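A morning at the Cruickshank chilli farm open day

May 25, 2018

We'd been meaning to get out to Gresside since last November, when a neighbour dropped off a jar of their smoked chilli paste and we finished the lot in a week (on eggs, mostly!). The open day costs $20 a carload and includes a walk through the drying sheds, a bowl of bean soup and as many tastings as your mouth can cope with.

The grower told us they put in 3000 seedlings this season and lost 1000 of them to frost, poor things, but you wouldn't have guessed it from the smell in the sheds — sweet, a bit like raisins and tobacco. I could have stood in there all day.

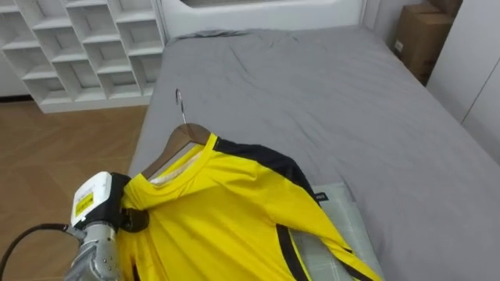
After the sheds came the cooking demonstration, where we learned to toast the dried pods for a few seconds a side and soak them before blending. I've always left mine in the pan far too long, which explains the bitterness in my mole. We came home with 2 bags of the mild ones and a bottle of vinegar, and I've already got a pot of beans on the stove.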